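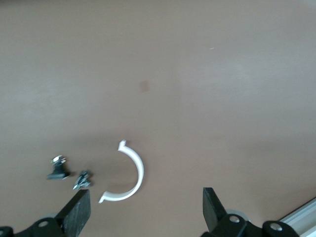 Working next to a robot arm: tips from the bench

Posted 2023-03-21 by Danuta Sobczak in Workshop Tips

We put an arm on the small parts bench at Gosling in February. It picks plastic clips and metal fittings and sorts them into trays. The people who used to do that all shift now set up the bench, check the trays and deal with the odd parts. These are the habits that have worked for us.

Keep the bench top plain. Matte and one color is best. Shiny tops throw glare and the camera loses small metal pieces in it.

Wipe up marks when you see them. A dark stain can get read as a part, and the arm will go down and try to pick it up. Dish soap and warm water lift most of them. For old oil, use a little rubbing alcohol on a rag and let it dry before you restart.

Spread parts out by hand before you press start. Leave a finger's width between them. Curved clips hook onto each other in the bin, and two hooked clips will go in one tray as one.

Check the finger pads at the start of the shift. Grit in the pads scratches white plastic. An old toothbrush cleans them well – arm stopped and locked out first, every time.

Weigh the trays. Ours hold 800 clips, and the scale finds a short tray faster than a person can.

Swap jobs at the break. Watching an arm is harder on the eyes and neck than sorting ever was. Darren Cropper had us put a stool and a mat at the check station, and the sore necks eased off after that.

Write down every stop. We keep a notebook on a string with the time, the part and what fixed it. The night shift reads it before they touch anything.

Keep hand sorting in practice. We still do one batch of 1000 by hand each month, so newer people learn what a bad fitting feels like. Bent threads are easier to feel than to see.

Next up: labeling bins so both shifts can read them.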